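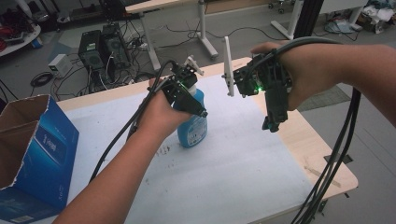
A blue spray bottle on a paper-covered table, with an open cardboard box to the left.

Table papering is the practice of covering a work surface with a large sheet of plain paper before sorting, packing or cleaning small goods on it. The sheet is usually white, which shows dirt well, and is discarded when it has shown enough of it. It is also known as sheeting and, among people who have had to do it every morning, as "making the bed."

Materials
Butcher paper and the blank side of old posters are both common. The sheet should overhang the table or stop short of it; opinion is divided and has been for years. Jurgita Jõgi, in her handbook The Sandell Bench, favors stopping short, on the grounds that an overhang will sooner or later be sat on.

The spray bottle
A spray bottle is the customary companion of the papered table. The usual type has a see-through or tinted body, a trigger head and a label in print sized for the young. It is kept upright, and away from the paper's edge. Spraying the paper itself is discouraged, although most papered tables suggest that somebody has tried it. Small smudges near the middle of a sheet are considered normal wear.

The box
Goods arrive in a cardboard box, which stays on the table long after it is empty. Flaps may be folded outward or tucked under. Kasun Herath recommends slitting the tape with a blade; tearing remains far more popular.

Replacement
Jõgi advises a fresh sheet after 10 boxes. A survey by the packing newsletter Clitisach received 37 replies, 4 of which reported following this advice. The rest turned the paper over.

See also
Drop cloth
Shelf liner
Blotter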